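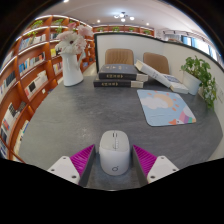 *The reading table, with mouse, mouse pad and books.*

Readers of this blog will be aware that the reading room at Gatchalian is furnished sparingly. The long grey table remains its principal feature, and the arrangement upon it was revised in May.

The dark hardcovers are now kept in a stack of 2 towards the far side, with the paler volumes beside them. The light blue mouse pad has been given a place of its own - a modest change, but one which leaves sufficient room for writing.
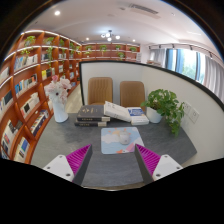
*Mouse pad, books, flowers and the trailing plant.*

The artificial flowers stand in their tall white vase at the left, and the green plant occupies the right. Two tan chairs are placed behind. The plant was obtained from Sellano and requires water every morning. A shelf list of 113 titles is in preparation and will be published on this page when it has been checked.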